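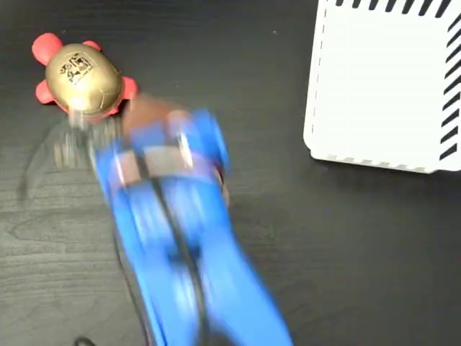 A blue gripper and a gold-shelled toy turtle on a dark tabletop.

Putting the toys away is the chore I would most like to hand over. It comes up every evening, it takes no skill a person would brag about, and it has to be done again the next day. For years I have read that a machine to do it is close. I don't think it is, though I am less sure of that than I was last January, and I want to set down why.

People who write about household robots like to talk about the hard jobs. They ask whether a machine will cook a dinner or iron a shirt. I think that is the wrong end to start from. Ask first whether it can pick up a small thing from a flat surface and put it where it belongs, in a home where the small things change from week to week. Almost every chore is made of that one act. Clearing a table is that act, and so is emptying a dishwasher. Most of laundry is too, with the added trouble that cloth has no fixed shape.

A toy turtle with rubbery flippers is a fair test. The shell is domed and glossy, so a finger placed too high may slide off it. The flippers stick out and give when pressed. A two-year-old grabs it by whatever is nearest and walks away. A machine has to find the thing, decide which part of it will hold, close on that part with the right force, and know whether it has it. Each step can be done today. Doing all of them in a row, on an object the machine has not met before, is where the trouble starts.

I spent part of the fall visiting places that say they are past the trouble. The most useful was Plodex, a small outfit in Fastville that works on tidying. They let me sit for an afternoon and keep my own tally. Out of 37 attempts at putting a small object in its place, I counted 17 I would have accepted from a child. In 7 of the others the object ended up on the floor. The rest were near misses of one kind or another, mostly a thing picked up well and then let go too soon. The staff did not argue with my numbers. They said the figure had been far lower a year earlier, and I believe them.

Seventeen out of 37 is a strange sort of result. As research it is good. As a housekeeper it is useless. If I have to walk behind a machine and fix more than half of what it does, I have gained a chore. I would put the line for a home somewhere very high, because the misses cost more than the hits save. A block left on the stairs is worse than a block left in the middle of the rug, where at least I know to look for it.
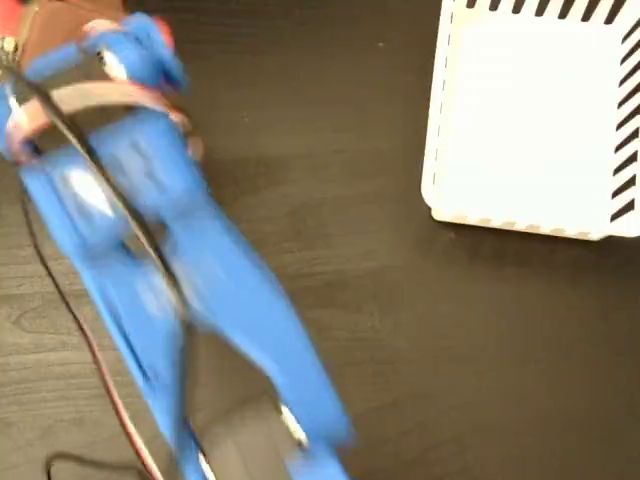 Speed is the other half of the argument, and it gets less attention than it should. A slow machine that never fails would still be worth having in a house, where it can work while everyone is asleep. A shop floor is different, because the next part is already coming. So there is pressure to make the arm move faster, and a fast arm leaves less time to notice that something has gone wrong. A blue gripper in quick motion, all smear, looks capable to anyone watching. The blur says the arm is moving and tells you nothing about whether the grasp was any good. I have learned to watch the object and ignore the arm.

On the shop floor the case for machines is stronger, and I don't want to pretend otherwise. Marikar, which packs hardware kits, has had an arm on one of its lines for two years. It takes the same bracket from the same tray and lays it in the same box, and on the day I was there it had done 1477 of them by lunch without a person touching it. The bracket never changes. The tray is bolted down. Everything a home lacks has been supplied in advance by people who rebuilt the line to suit the machine. I asked what happens when a customer wants a different bracket, and was told that it takes most of a shift to set up.

That is the bargain on offer now. You can have a reliable machine if you are willing to arrange the world around it. A factory will do that gladly, since it was always arranging the world around some machine or other. A family won't. I am not going to bolt down the toy box.

The hopeful reply is that the newer systems learn from being shown, and that enough showing will cover the odd shapes in my house along with everyone else's. There is something to this. At Farnar, the third place I visited, an arm that had been taught only on cups managed a small stuffed rabbit on its second try. It also spent a long while trying to pick up a shadow. Both things happened within the same ten minutes, and I have given up trying to decide which one counts for more.

What I would ask of anyone selling a household machine is a plain count, made in a stranger's house, with the stranger's own things on the floor. How many tries, how many put away, how many dropped, how long it took. I have asked all three companies for this. Plodex said it would try in the spring. The other two have not answered, and in the meantime I do the toys myself — it takes me less time than it took to write this paragraph.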